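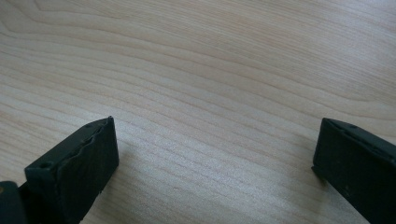
Tabletop, finishing room. Light wood, wavy grain.

Finishing Workshop, Rultport
Notebook entry, 8/16/25
Entered by: Soledad Esquivel

Subject: hardwax oil trial on ash offcuts, second coat.

The first coat was applied per the Odier schedule and left overnight with the vents open. Eliseo Figueroa checked the boards this morning and found the surface dry to the touch on all pieces except the two quartersawn ones, which remained tacky near the end grain. Those two have been set aside and will not receive the second coat until they pass the same check.

The remaining boards were abraded lightly by hand, wiped down, and recoated. Room temperature at the start was 21 degrees C. The oil was spread with a white pad, left to stand, and buffed until no wet streaks were visible under the side lamp. Excess was heavier than expected. Thư Đặng recommends reducing the amount per board at the next session, and I concur.

Water spot test on the Plukus control piece: drops left for 90 minutes. A faint ring remained after wiping. The same piece showed no ring in March, so the age of the can should be checked before any conclusion is drawn about the product. 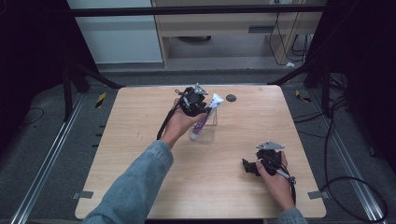

Square table, rounded corners, edge worn. Glass cup with toothpaste tube.

Used rags were laid flat on the outdoor rack. Staff are reminded that oily rags are not to be folded or placed in the bin under any circumstances.

Open items:
Butkienė order of abrasive pads, not yet received. Tonantzin Ventura to follow up.
Opening date of the current can is missing from the label.
Quartersawn boards to be rechecked tomorrow morning, E. Figueroa.
Side lamp flickers when moved. Reported to Eliseo Espinoza.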